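Ticket 281 — Number lifting off shirt, white top possibly pink
Opened: January 22, 2022
Product: Tullari wash, 40 degree programme
Status: Open

Hi, me again (I had the ticket in June about the drawer that wouldn't rinse through, which you sorted, thank you!). Different problem this time and I'm a bit cross with myself, but I'd like to know whether it's me or the machine before I put anything else through it.

We do the kit for the Tinwood under-twelves on a rota and this was my turn. I sorted it the way I always do — reds in one heap, whites in the other — and put the reds in on the Tullari 40 with the Vulier liquid, one cap. When I emptied the drum there was a white top in with them. I must have scooped it up off the floor with everything else. It came out with what I'd call a blush on one side, and one of the red shirts has a corner of its number coming away.

What I've done so far:

Ran the white top again on its own, cold, no softener. Blush is fainter but I can still find it if I hold it at the window.

Checked the seal and the filter. One hair grip, no coins, nothing sharp that I could feel.

Looked up the label in the shirt. It says 30, inside out, no tumble. So yes, 40 was wrong, I know.

Ironed nothing! I was very tempted to press the number back down with a tea towel over it, but I thought I'd ask first.

The rest of the wash is fine as far as I can tell. I've been going through it on the sofa, one shirt at a time, turning the sleeves the right way out and feeling along the edges of the printing.

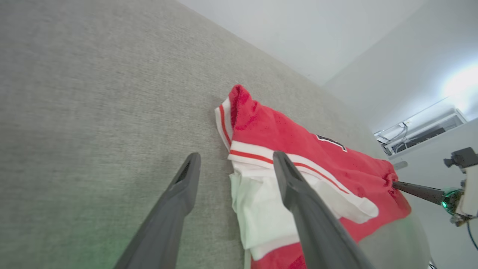
Reply from Ojeda support: please don't iron it yet, the tea towel trick can flatten the edge but it can also drag the outline if the iron is too hot. Could you tell us how full the drum was, and whether the spin was left on the default? On the 40 programme the default is the fast one, and that's hard on printed numbers. For the white top, soak it overnight in cool water with an oxygen stain remover made for whites, then a normal wash. Keep it out of the dryer until the colour has gone.

Right, thanks, that was quick. Drum was full, I'd say almost 18 shirts, and I didn't touch the spin, so it'll have been the fast one. I didn't even know you could change it without starting the whole thing over.

White top is in the washing-up bowl now with 2 scoops of the stuff. I'll leave the number alone and do the next lot at 30, inside out, slow spin, in two loads. Can you keep this open till I've done that? I'll write back when they're dry.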